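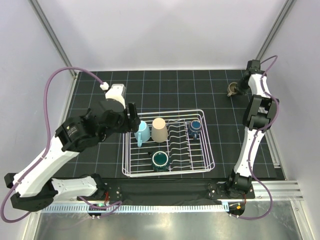
OK, hi everybody. Can you hear me in the back? Good. (Wait for the nod. Last time I talked for two minutes into a dead mic.)

I'm Consuelo Chávez, I write planning code at Roltard, and I'm going to talk about mugs for half an hour. More exactly, about the software that decides which arm gets which mug, and when, and what the other arm is supposed to do with itself in the meantime.

Leave the first slide up through this whole part.

So the job is dish rack loading and unloading, two arms, one rack. I know, it sounds like a toy. I thought so too when I got it in October. I figured I'd write a little task queue, hand out mugs left and right, and be on to something more fun in a couple of weeks. Well, I'm still here, and I've gotten weirdly attached to it.

Start with the rack. Look at how the cups sit in it. You've got handles pointing different ways, and that tan one is upside down and we don't get a handle to grab from this side at all. For the planner, every one of those is a different problem. A mug with a handle gives you an obvious place to grab and then takes away a bunch of approach angles, because the handle is in the way of the fingers. A tapered cup is the opposite: come in from any side you like, but squeeze a taper at the wrong height and it wants to slide.

(Do the squeezing thing with the paper cup here. Bring a paper cup!)

Our old planner, which we called Wilov, treated the two arms as two separate robots that happened to be rude to each other. Each arm planned its own path, then a checker looked at both paths together, and if they came too close, one arm had to stop and wait. Simple, easy to debug, I still have a soft spot for it. The trouble is the waiting. An arm that stops halfway over the rack is now an obstacle, and it's usually an obstacle parked right on top of the mug you wanted next. So the other arm replans, goes the long way, bumps into the first one's reserved space, and now they're both politely waiting. We had a log with 143 replans in it for a single rack. I printed it out and hung it by my desk for motivation.

The new one is Wasen, and that's the real subject of the talk. Next slide, the block diagram. Don't read the boxes out loud, they can read.

What Wasen does differently is plan in pairs. It never asks "where does the left arm go?" It asks "what are both arms doing over the next stretch of time?" So if the left arm is going to be down in the rack, the right arm gets work off to the side. Go back to the first slide for a second - left gripper by the light blue mug at the rack, right gripper way over at the little brownish mug on the tiles. Opposite ends of things. That's the kind of split I want the planner to like, and it gets a discount in the cost function for finding one.

Yes, I said discount. I tried making it a hard rule first, "never both arms over the rack," and it was a disaster with a full rack, because there's no side work left and one arm just sits out. As a soft cost it bends when it needs to.

Then there's perception, which I promised I'd keep short. The planner needs a pose for each mug, and it needs to know how much to trust that pose. Round things are annoying! A mug seen with its handle hidden could be rotated any which way, and the pose estimator will happily hand you one answer with a straight face. So we changed the message format. Now it sends a spread of possible rotations, and Wasen picks a grasp that works for most of them, or sends an arm to take a second look first. We keep up to 16 candidate rotations per mug. I'd like to say there was a study behind that number, but it's what fit in the time budget.

(If somebody asks about dark mugs on dark tiles: yes, depth gets patchy, yes, we fill in from color edges, talk to me at the break.)

OK, cables. I want to spend a minute on cables, because I got this one badly wrong. Look at the purple ones, the big loops running down each arm. Those loops aren't in the robot model. The collision checker thinks the arm is a nice clean set of links, and meanwhile there's a fat cable swinging around out to the side. My first version picked wrist rotations that were perfectly legal and wound the cable up a little more each time. What we do now is dumb and I love it: a running twist count per wrist, and the cost goes up as you get farther from zero. It took 56 lines, including comments, and I wish I'd written it on day one.

Next slide, timing plot. Point at the flat part. The flat part is both arms moving.

The stuff that still doesn't work: handoffs between arms, which Butkienė, our simulator, says are fine and the hardware disagrees with. And nested cups, which I'm pretending don't exist until summer.

Demo video now. Have the local copy open, don't trust the wifi. While it plays, mention that the config files are in the repo, and that the cost weights in there are the ones we really run.

Then questions. If there aren't any, ask them how they'd pick up the tan one.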